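Posted 2 August 2021

# The Drondside tables

These are notes on the wooden tables I look after at Drondside, with the picture near the bottom. People who have eaten, sewn or done homework at them have asked over the years where they came from and what is on the surface, so I have put it in one place.

Most of the tables came from the old school in Hadcombe when it closed its upper floor. They had been painted at least twice, first green and then a thick cream. I bought them as a lot for 216 and paid a man with a flatbed to bring them over in two trips. One had a split across the top and went for parts. The rest were sound under the paint.

## Stripping and sanding

The paint took most of July. I used a heat gun for the cream layer and a scraper for the green, then sanded with 80, 120 and 180 grit. I did the edges by hand. If you are doing this at home, test old paint for lead before you put any heat on it. Mine was clear, but the school had other furniture that was not.

Two of the tops had ink in them that would not come out. I left it. It sits under the finish now and does no harm.

## The finish

I tried three things on offcuts before settling on one:

- Boiled linseed oil went too yellow for the room.
- A hard wax looked good for a week and then took a ring from a mug.
- A water-based clear coat kept the wood pale, dried fast and could be wiped down with dish soap.

I went with the clear coat, three thin coats with a light sanding between them. The last coat went on with a foam pad. Leave it alone for a full week before you set anything heavy on it. I put a sewing machine down on day four and the feet left marks, so that top had to be done again.

## Where they are now

The long table is by the kitchen door and gets the hardest use. The two square ones are pushed together in the back room for cutting fabric. Olga Montecinos has one on loan at Puvier, where it is used for sorting seed packets, and she tells me the drawer sticks in damp weather. I have told her to rub a candle along the runners.

One small table went to my sister, who was moving to Lagos and wanted something that would come apart for shipping. I cut the stretchers and fitted bolts. The crate was stamped 3462 and arrived with one corner crushed, but the table was fine.

## The picture

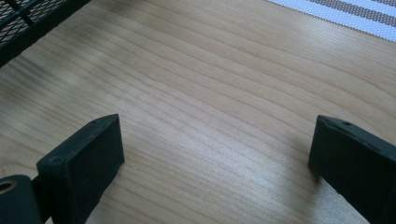
*Pale wooden tabletop with wavy grain. The light picks up the finish in the middle.*

Grain like this is easy to lose under stain, and I would not put any color on it. On a pale top, a clear finish is enough. Side light from a window is also the best way to check your work, as any drips or missed spots show up when you look across the surface from a low angle.

## Care

Wipe with a damp cloth and a drop of dish soap, then dry. No bleach and no scouring pads. Hot pans go on a trivet. If a spot goes dull, rub it lightly with 2000 grit paper along the grain and leave it at that. If it is still dull after a few passes, the coat has probably worn through and wants another layer, which means sanding the whole top so the patch doesn't show.

Felt pads for the legs are in the drawer of the long table. Please take a set if you move one of the tables onto the tile, and let me know when the packet is getting low.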